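Part 4: Teaching Drondora your colors

If you got through Part 3 you have two live views in the Drondora window and an arm that homes without complaining. Good! Now we get to the bit I like best, which is telling the software what it's looking at. I've done this setup more often than I care to admit, at Clirwood and then again at the Kirnville shop, and I still follow my own steps, so please don't skip ahead to Part 5 even if you're itching to see something move.

We'll use rolls of electrical tape all through this part. They're cheap, they come in lots of colors, and they're all the same shape, so if the detector mixes two of them up you know it's a color problem and you can stop poking at everything else.

4.1 Set up the side view first

The side view decides which color is which. The wrist view only fine-tunes the position once a target has been picked, so it gets its turn later.

1. Open Perception, then Sources, and choose Side. Wait for the status dot to go green. (It can take a while on first launch - go get a coffee.)

2. Click Lock Exposure and Lock White Balance. Both of them! If you leave white balance on auto, it drifts every time the arm passes through, and your nice careful color ranges drift right along with it.

3. Draw the tray region. Drag a rectangle over the part of the tray you can see and let it run right up to the border of the view. You don't need the whole tray in there. A roll that's partly hidden by the rim is still fine as long as Min Visible Area is set low enough, and I keep mine at 20 percent.

4. Click Sample, then click once on the colored wall of each roll. Stay off the white label in the core. I have clicked the label by mistake and then spent a whole Friday wondering why my detector thought the tray was a roll of tape.

5. Give each sample a plain name: blue, black, teal, red. Drondora uses these names in the task files, so don't get cute with them.

Caution: teal is the troublemaker. On my bench the curtain behind the tray is nearly the same color as the teal roll, and there are teal bands on the gripper fingers too. With a color range alone, the software will happily hand you a "roll" that is really a piece of your own gripper. Turn on Tray Region Only for teal, and turn on Mask Robot for everything.

6. Jog the gripper up beside the tray with the fingers open and look at the live overlay. The fingers should be grayed out and the rolls should keep their outlines. Wiggle the arm back and forth a bit while you watch. The mask lags slightly behind the real arm, so if a finger pokes out from under it, raise Mask Padding. I ended up at 17 pixels.

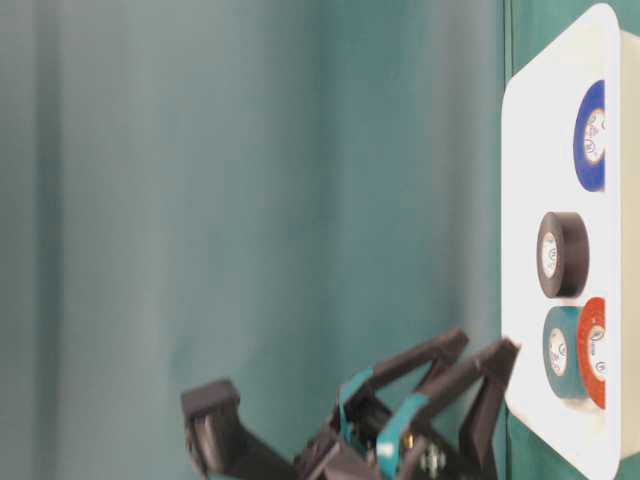
Fatos Ristić wrote in to say that padding that high swallowed his teal roll completely whenever the fingers came near the rim, and that he would drop it down again and slow the arm instead. He also wanted to know why the mask can't just use the joint timestamps.

Fair point about the padding. If you're happy to run the arm slowly, go low and enjoy a tighter mask. I like to keep some speed, so I leave it high and tick Hold Last Detection, which remembers where a roll was while the mask is covering it. As for timestamps, the mask does use them, but only if Sync Clocks was on when you added the arm back in Part 2. Mine wasn't, the first time. Go check yours.

4.2 Now the wrist view

Switch the source to Wrist. You'll notice right away that the same color reads differently from here, so the wrist view keeps its own set of samples. Don't copy them across from the side view. There is a button for that and I wish there weren't.

1. Lock exposure and white balance again. The locks are per source.

2. Open the gripper all the way and click Learn Fingers. Drondora saves the outline of the fingers and ignores whatever falls inside it. If you ever swap fingertips, run it again.

3. Draw two regions this time. Call one "tray" and the other "table". A roll in the tray and a roll lying out on the table need different approach heights, and the planner picks the height from the region name.

4. Sample your colors, same as before. White needs special care because the tray is white as well. Limit white to the table region and leave it off for the tray.

Note: if you really must find a white roll inside a white tray, switch that one color from Range to Core Ring, which looks for the round opening in the middle. It's slower. Declan Ellwood swears by it for every color, and I haven't been won over yet.

5. Set Overlap Split to 2. When rolls are leaning on each other the detector likes to join them into one lumpy object, and the grasp point ends up right on the seam between them. With the split on, you should see a separate outline for each color.

6. If your tray has pegs in it, add them under Obstacles by hand. They're thin and dark, and the detector tends to drop them as noise. The planner can only steer around things it's been told about.

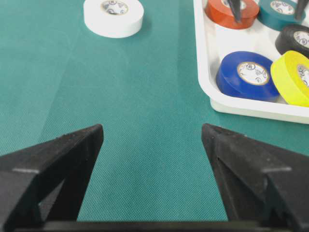 Figure 4-2. Wrist view, fingers open, with the white roll out on the table and the others in the tray.

4.3 Check it before you trust it

Click Dry Run and choose Detect Only. The arm visits its viewing poses 20 times and never closes the gripper, and you get a little table with one row per color. I want to see every color found on every visit. One miss usually means a range is a touch too narrow, so widen the hue by a single step and go again.

If two colors keep trading places, delete both samples and redo them from scratch. I've tried nudging the sliders instead and it always takes longer.

When the table looks clean, hit Save Profile and put the name of the bench in the file name. Benvinda Meireles and I once overwrote each other's profiles for most of August because we'd both called ours "tape".

Leave the Perception window open and go on to Part 5, where we set the approach heights for the two regions.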